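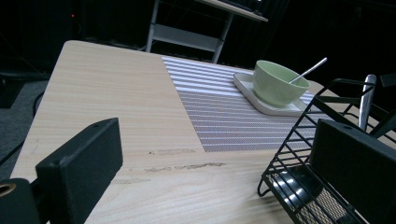 House rules for table clearing, version four

The gripper rules have been rewritten again, and the new sheet is shorter than the old one, a first for Ekadeck. It takes effect on Thursday at both the Habte and Jerkevness rooms.

Fingers start fully open, every episode, with the whole place setting between them. If there's a spoon in the bowl, the spoon comes out first. Anyone who prefers to lift both together is welcome to read the breakage log, currently 48 lines long and not short on bowls.

The wire rack counts as an obstacle and gets the same clearance as a colleague's elbow. Stay off the bars. Of the 362 episodes Itent sent back in May, 138 were marked "rack contact", a polite term for what we heard through the wall.

Cables stay on the floor and away from where you plan to stand. Placemats may sit at any angle you like - real kitchens aren't squared up either - but please don't straighten one halfway through a take.

Scuffs on the tabletop are not a fault and needn't be reported. We have up to 300 reports already.

Old sheets go in the recycling, including the laminated one.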